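Vadero Round Tablecloth in Light Blue: my review after a whole lot of breakfasts

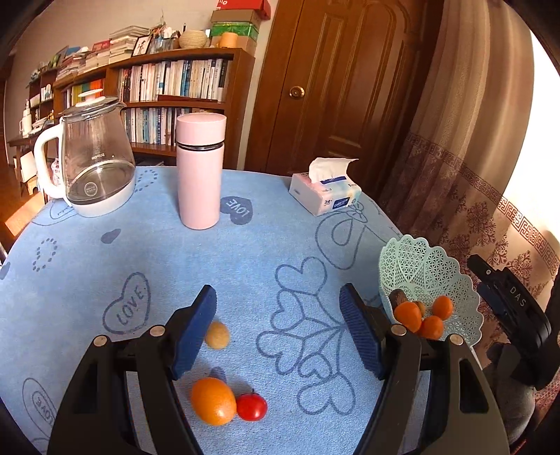
The Vadero cloth on our round table, with the fruit and the mint-green basket.

I wanted something cheerful for the round table by the bookshelf, which is where I eat, pay bills and drink way too much tea. I'd been looking at plain linen ones for weeks and then this came up on the Pisico site with hearts all over it and I caved in about a minute. No regrets!

So, the pattern. It's darker blue on light blue, mostly outline drawings, with LOVE written in the hearts. There are solid dark hearts too, and a flower made out of heart petals that I didn't even notice in the listing (it's my favorite part now). My brother-in-law Trefor Humphreys says it looks like a valentine that got out of hand, but he's a beige person. With a dark bookcase and a brown door behind it, the table needed some color, and I love how oranges look against it.

Washing: I've done it 11 times since August, always on cold, and the blue hasn't faded that I can tell. Tea comes out. Tomato comes out if you get to it fast. Turmeric did not come out, so there's a faint yellow patch that lives under the kettle now. I line dry it and it still needs ironing, especially that first time out of the package, when the fold lines were so stubborn I had to go over them twice with steam.

It doesn't slide much, even with the kettle and my tall pink bottle getting moved back and forth all day. The hem is the weak spot. Mine started to come loose after the fourth wash, maybe two inches of it, and I stitched it back up myself. I emailed Vadero about it and a guy named Caradog Mathias wrote back the same afternoon and offered a replacement, which was nice of him, but by then I'd already fixed it.

Sizing is a little confusing. They sell it in two rounds and the chart only gives the cloth, with no table sizes, so measure your table and add the drop on both sides. I went for the bigger one and I'm glad, the smaller would've looked skimpy.

Would I buy it again? Yep. I'm already eyeing the Gwilliam one in green for the porch. Four stars, and it'd be five with a better hem.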